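Home Gallery Shop Rules Practice Notes Contact
Search this site Go

Sleeves, Bags and the Boring Rules
Sun 27 January

I've been rewriting our house rules for robot arms that work near people, and the list is down to one page — finally! It started at Luvov back in September as a pile of sticky notes, and Uleck has since borrowed most of it for their own floor. Here's how it looks with the arms on the job.

Rule one is cloth over the arms, always, and go over every fold and cuff before power-on. Rule two, thin plastic gets handled slowly (bags love to wrap themselves around a joint).

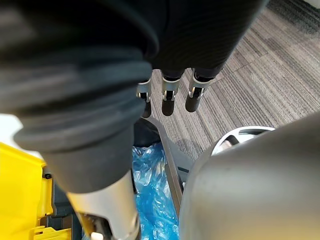 Dark sleeves on the arms, blue plastic bag, carpet underneath.
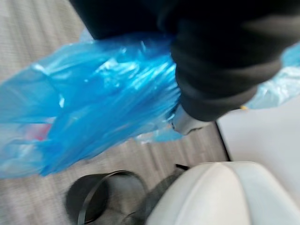
Rule three is the one people argue with me about. If you can reach the arm, you can reach the stop button, and I don't care how short the job is. We tape a line on the floor at Ojala and the person on watch stays behind it, button in hand, phone in pocket. Swap that person every 4 jobs, they get sleepy!

Sleeves get washed and looked over every 200 hours. I'd love to hear what other shops do, especially if you've found a cuff that doesn't creep.

149 likes 4 comments Share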